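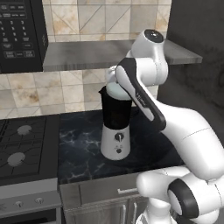 Robot arm at the kitchen blender (computer-rendered)

Film Marketing, Unit 4: The Trailer and What It Promises

Welcome back, everybody. Last unit was all posters, and I know a few of you got quite attached to your posters, so I'm sorry to drag you away from them. We're moving on to trailers now, and we'll stay with them until the middle of May. Please bring the shot log sheets to every meeting, even the ones where I say we probably won't need them (we always end up needing them).

4.1 Where a trailer starts

Most of you will have pictured an editor sitting down with the finished movie and pulling out the good bits. Sometimes it does go that way, but very often the first trailer is cut while the movie is still being shot. The editor has daily footage, half the effects are missing, and the music hasn't been written. That's why you'll hear borrowed music in so many first trailers, and why now and then a line turns up that never makes it into the theater.

Our running case this term is Viltia, the small science fiction picture we looked at in Unit 2. Its first teaser was built from four days of footage. The trailer house, McKinnon, had no ending to work with and no finished creature, so they cut the whole thing around people listening at doors. I love that teaser, as you've probably gathered by now, and I'll try not to show it more than twice.

4.2 Teaser, trailer, spot

These words get used loosely, even by people in the business, so let's agree on how we'll use them in this class.

Teaser: short, early, light on story. It sells a mood, a title, or a star.
Trailer: two minutes or a bit more. It gives you the setup and usually some of the middle.
Spot: thirty seconds or less, made for television or online, often aimed at one part of the audience.

A spot is harder to write about than it looks. You have room for one idea, perhaps one and a half, and I'd like you to get used to naming that idea in a single plain sentence. "A family moves into a house and the house is listening" is a fine sentence. "It's scary" is a little thin!

4.3 The three-part shape

A great many trailers fall into three parts. First comes the world as it was, with calm music and fairly long shots. Then there's the turn, where something goes wrong and the cutting picks up. Last is the montage, with short shots, loud music, the title, and very often one small joke or scare after the title - people in the trade call that one the button.

Don't treat this as a law. The Clelus trailer we'll watch next opens with its loudest shot and gets quieter all the way through, and it works beautifully, at least to my ear. When you log it, mark where you'd put the turn. I've moved my own mark several times over the years, so there's no need to match mine.

The Clelus trailer has 127 shots. Log the first and last ten closely, and for everything in between just note the big changes in pace.

4.4 Testing

Studios often show two or three versions of a trailer to invited viewers before picking one. In the Jerndale exercise (the packet is on the course page) you have responses from 1,000 viewers for version A and another 1,000 for version B. In the A group, 600 said they'd want to see the movie. Work out the share for B from the table, and then read the written comments before you decide anything. Several people in the B group liked the trailer very much and thought it was for a completely different kind of movie, and you'll have to decide how much that ought to worry the studio.

For next time

Read the packet through page nine. Finish your Clelus log. Write one page on a trailer that promised you something the movie didn't deliver, and tell me which shots made the promise. Older movies are welcome, and so are bad ones. If you can't find the trailer online, write to me before class and we'll hunt up another one together.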